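Workshop Tips: Getting a Small Workbench Ready for a Two-Arm Robot (and Keeping It That Way)

I get more mail about the robot bench than about anything else on this page, which still surprises me, given that it started out as a page about sharpening chisels. So I'm putting all the bench tips in one spot.

Quick background for new readers. I do the woodwork and the bench upkeep for the Skadow study, which is Bernadette Hanrahan's project over in Drirville. She wants to know how much the setting of a practice table changes what a pair of arms learns from being shown a stacking job. Somebody steers the arms through the job, the arms' movements get recorded, and a program learns from the recordings. I don't touch the software. I cut blocks, I fuss over the table and I sweep up!

Start with the tabletop. Go pale, go matte, and skip anything with a strong pattern. My first top had three coats of gloss on it and looked gorgeous, and every lamp in the room showed up in it as a big white smear. I rubbed it back with fine sandpaper, wiped it down, and put on one thin coat of a flat finish. If you already have a shiny top and don't want to refinish it, a gentle scuff with a gray abrasive pad gets you most of the way there.

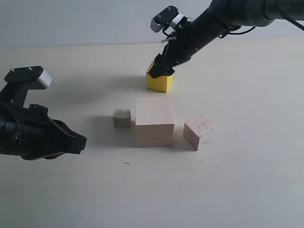 Blocks next, and please don't buy a bucket of toy ones and assume they're all the same size. Mine aren't perfect either, but I measure every one with calipers before it goes on the table, and anything that's off goes in the kindling box. I leave the wood bare. Varnish makes the faces slippery, and it fills up the grain, and then you've lost the nice bit of bite a gripper gets on raw wood. For this setup I left three of them plain, with one a good deal bigger than its neighbors, and had just the one bright yellow cube, so anybody looking over a recording can pick it out right away. If you paint one, use thin coats and let it cure properly (I mean days, not an afternoon), or it'll leave color on the gripper pads and then on everything else.

Break the edges, too. Two light passes with 180 grit on each edge is plenty. A crisp corner looks smart on the shelf but it splinters, and splinters end up in the finger joints, and picking them out with tweezers is a miserable way to spend an evening.

Now the tip I'd give you if I could only give one: don't put the blocks down in the same spots every time. I used to be so proud of my little pencil marks on the table! Bernadette ran the comparison in March. Her group recorded 623 demonstrations, some with the blocks set out on my marks and some with them shuffled and turned any old way. Then each version got 80 tries on layouts it hadn't met before. The shuffled one managed the stack far more often, and the neat one kept reaching for the place where a block used to be. I rubbed out my pencil marks that same evening.

Shuffling well is harder than you'd think, because hands have habits. Mine always left the big block in the middle. What works for me is a set of 6 cards, each with a rough sketch of a layout, and I draw one, set it out, and then give a block or two a twist.
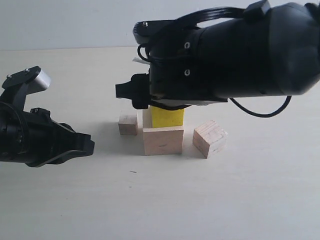 Twisting matters as much as moving. A block sitting square to the table is an easy grab, and if that's all you ever practice, a corner pointing forward will throw everything off. Malachy Ó Dubhghaill, who steers the arms most mornings, asked me to turn at least one block every round and it's become second nature.

Cables: give them slack, then a bit more. Run each arm through its full reach by hand, slowly, with the power off, and watch where the cable goes tight. Soft hook-and-loop ties beat plastic zip ties because you'll be redoing this. If a loop hangs low enough to brush the table, lift it.

Lighting: one soft light from the side and leave it alone. I tape the lamp's feet down. Shadows are fine as long as they're soft, and Bernadette has a second round planned with the lamp moved on purpose, so I may have to eat my words on this one.

Cleaning: a dry microfiber cloth every 5 rounds or so. No spray polish, ever. It makes the blocks skate.

Several of you asked about rubber pads for the fingers. I've been trying the Gidey ones and they grip well but pick up sawdust like crazy, so wipe them with a barely damp cloth and let them dry fully. I'll report back when I've worn out a pair.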